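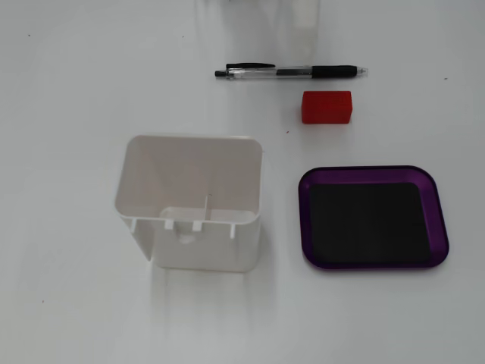 I've finally sorted out my desk drawer, and I'm so pleased with it that you're all going to hear about it! The whole thing came out onto the table and went back in by kind, each to its own tray or tub. White for pens, purple for bits and bobs, and that's the entire system. I tried it first with next to nothing – a clear pen with a black grip, a red block, one tub and one tray – and it was lovely to see so much bare table. The drawer is 42 cm wide, so it takes 4 small trays side by side with a little gap left over for the ruler.

On the list in April, someone wrote:

> Has anyone found a way to stop trays sliding about? Mine end up at the back every time I open the drawer.
> I've tried the Wirnel liner and it curls.

Yes! Two dots of tack under each one, front corners only. Mine haven't budged.

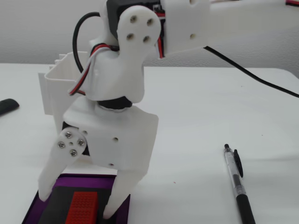
Ga-eun Moon reckons tack goes hard after a summer and prefers a strip of rubber matting from Gratside, cut 2 cm short so that it lies flat. I'm going to try that in the bottom drawer, where the heavy things live.

I also like keeping a tray for strays, emptied at 7 in the evening with a cup of tea.

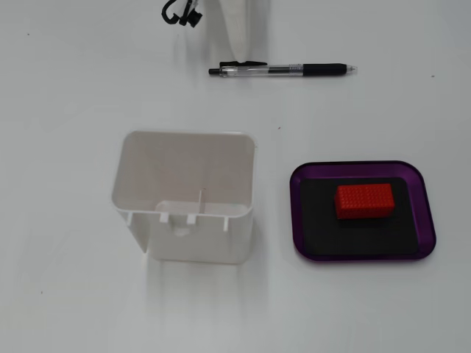
One reply off list said a stray tray only fills up and gets forgotten, and that a shallow one is the cure. Has anybody got a shallow one they love?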